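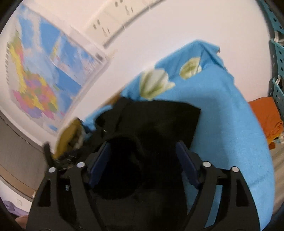

I said in February that I'd give the robotics club one semester before complaining about it. The semester is over.

Our project is called Sendiver, and the goal on the sign-up sheet was a robot that sorts and folds laundry. What we do most evenings is squeeze a hand-held gripper around clothes and move them from one pile to another. Each try gets recorded, each recording gets a label, and someday a model is supposed to learn from the whole heap. We have 824 recordings so far. I labeled a lot of them and I'd like those hours back.

My first gripe is dark fabric. Black cloth between black fingers is a pain to label. I'm supposed to mark the moment the grip closes, and half the time I'm guessing from a fold that moved. I brought this up twice and was told the model would "figure it out." Maybe. I couldn't, and I was in the room when we recorded it.

Second gripe, the numbers. The flyer for the Iltau student showcase says our system "handles everyday clothing." Our test set is 29 items, and 6 of those are socks. We also throw out any try where the operator drops the thing and starts over, so of course the success rate looks great. I asked for the drops to be kept and labeled as drops. The answer was that it would confuse people at the showcase.

The other team, Falcão, has an arm bolted to a bench that stacks foam blocks. Everyone makes fun of it, me included, but they post their failures on the club page and you can see what they changed afterward. I trust their blocks more than our shirts.

I do like the gripper itself. The pads hold thin stuff better than the old ones did, and swapping them takes 2 screws and no swearing. If we'd put half as much work into the labels I'd have less to write here.

Signups for next semester are open until the showcase. I put my name down for Sendiver again, with a note asking for the dropped tries back. No reply yet.

— Elex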